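Robot club, week six

We have two arms this semester, and the assignment is to tidy a desk. It sounds small. The team is me, Uliana Sydorenko and Keegan Mudgway, with Abelardo Tamayo helping out when his own group doesn't need him. Nidia Cuervo runs the club and grades it for those of us who are taking it for credit.

I said last time that I would write up how the project works, so I'll do that now.

The task is called Hinar in our notes. Every team in the club names its task, and Keegan picked ours. The desk starts out with books, a pen cup and markers, and the arms have to leave it in the state shown on a card. There are a few different cards. The easy ones only ask for the books to be moved. The hard one wants both arms working on the same item, and we have not tried it outside of practice.

Most of our time goes into demonstrations. One of us drives the arms by hand through the whole job, the computer records the joint positions and the video, and later we train on all of it together. Nidia wants 700 demonstrations before the February review. As of 19th October we have fewer than we should, mostly my fault, as I had two exams and skipped sessions. Uliana drives the most smoothly. My runs have a lot of stopping and starting in them, and that shows up later in how the arms move when they run on their own.

Books are harder than I expected. A gripper is fine with a marker if it comes down straight. A book lying flat has no good edge to hold unless it sticks out over something, so the order you do things in matters. We spent one full session on the top book of a pile and argued about whether to push it first or pinch it by the spine. Pushing won. Keegan still thinks pinching would be faster. 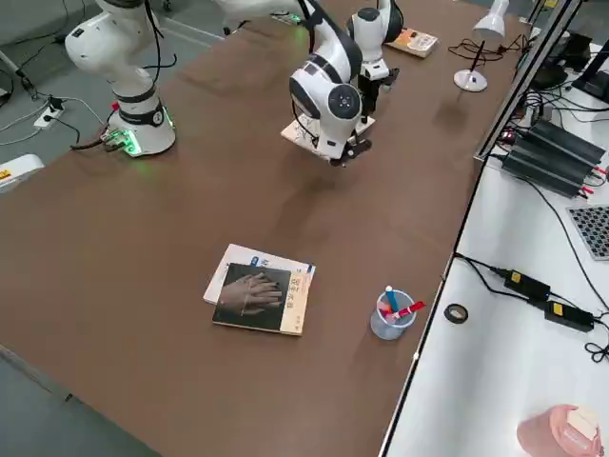
Why use two arms when one could move a book?
Two arms let one hold the bottom book still while the other works on the top one, and they can split up the rest of the desk to save time.

The downside is that they share the same space. We put a limit in the software so that the wrists stop before they get too close to each other. I set it to 100 millimeters to start with, and that was too careful – the arms kept freezing over the pile and waiting for each other. Uliana lowered it and wrote the new value on the whiteboard so we would all stop changing it.

The other group, Vurnwood, is doing cloth folding. They had a bad week too. Abelardo said their training run stopped at step 2,120 with a full disk and they had to clear out old video before starting over. We checked our own disk after that and deleted a folder of test clips called Bola that none of us wanted to claim.

Things I want to get done before the next post:

Record 17 more runs with the books turned at an angle. All of our current ones have them close to straight, and the model gets confused when they are not.

Change the lamp position between runs. Nidia suggested this. If the light is always the same, the model learns the light.

Rename the files. Mine have the date first and Keegan's have the card name first, and the script skips half of them.

Ask about keeping the room an hour later. The group before us runs over and we lose time on setup.

Someone asked in the comments whether you need to know how to program to join. I didn't know much when I started. I had one class, and I learned the rest from Yurani Rengifo, who was on last year's team and left a very long document about the calibration steps. Read that first if you do join. The part about homing the arms is on the second page, and you need to do it every time the power has been off.

Next session we start on the angled books. Keegan is driving first.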